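Last updated: October
51 shares | 7 comments
Print this page | E-mail this article

The busy desk and its bare drawer

Every autumn the magazines tell us to clear our desks, and every autumn I suspect we only move the mess down a foot. Cimeo will sell you a set of drawer trays for 78 pounds. I have yet to see why a packet needs a tray.

My own rule is duller. A drawer should be allowed to stay nearly bare, with one slim packet in it if need be, and the big folders can live on top where you might open them. Paper that goes into a drawer at my house is not seen again for 2 years.

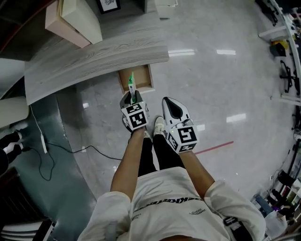 Emiliano Bautista wrote in to say that I have it backwards: folders left on a desk turn into a shelf for cups, and he would sooner lose a bill in a drawer than find it under a saucer.

Perhaps. But he admits he bought the trays, and that they now hold batteries, string and the instructions for the trays. I can't call that tidy. Somebody still has to decide what to throw out, and the shops have very little to sell you for that.

Share | Print | E-mail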